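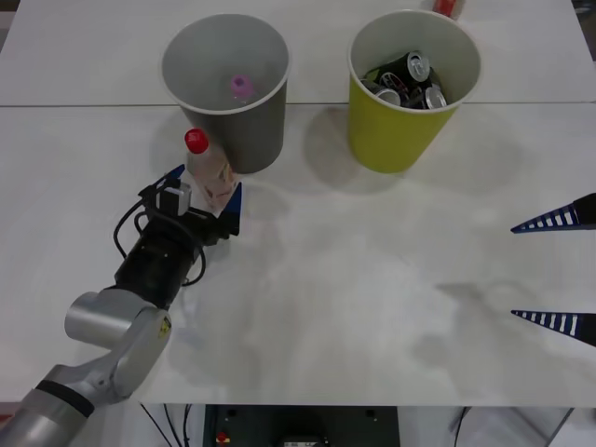
Drink cans in a yellow-green bin, with a grey bin to the left.

Counting to three: how time runs in an injury claim

The limitation period for most personal injury claims in England and Wales is three years. The rule is short, but the start date is often hard to fix, and a large share of the work in a late claim goes into fixing it.

Time runs from the later of two dates. The first is the date on which the cause of action accrued, usually the day of the accident. The second is the date of knowledge, meaning the day on which the claimant first knew, or ought reasonably to have known, that the injury was significant, that it was due to the act or omission complained of, and who the defendant was. Knowing that those facts amount in law to negligence is not required.

For a fall on a staircase the two dates are normally the same. For hearing loss, dust disease or a missed diagnosis they may be years apart. Damilola Tijani, a solicitor at Nijs in Furkcombe, handles mostly the second group. Her first step is to build a table of every entry in the GP and hospital notes that mentions the symptom, with the exact words used. In one recent file the records ran to 1,000 pages. The entry that mattered was a single line in a nurse's note, recording that the patient had asked whether his cough "could be from the works".

A line like that can start the clock. A claimant who suspects a link firmly enough to ask for advice may be held to have knowledge, even if no doctor has confirmed it. A vague worry may fall short. The cases turn on small differences of wording.

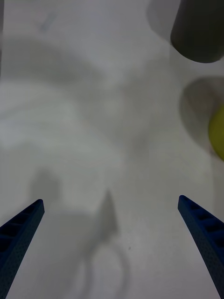

Constructive knowledge causes more argument. The court asks what a reasonable person in the claimant's position would have found out, with help from an expert where it was reasonable to seek it. Being shy of doctors is not usually enough to delay the date.

Rawiri Gilchrist, who defends claims for the insurer Clemidau, looks at employment files before medical ones. Hearing test results sent to staff, with a covering letter, are his preferred evidence. In a claim against the metal finisher Brirkusach, the letter had been issued 29 months before the claimant put his own date of knowledge. That moved the end of the period to a point well before the claim form was issued.

An expired period is not always fatal. The court has a discretion to let the claim proceed if that would be fair, having regard to the length of and reasons for the delay, the effect on the evidence, the defendant's conduct and the steps the claimant took. The burden is on the claimant.

The parties can also agree to stop the clock. A standstill agreement should be in writing, name each party correctly and state how it ends. Gilchrist usually offers 4 months. Tijani's practice is to enter the revised expiry date in the diary on the day of signing, with a second entry for the Monday of the week before.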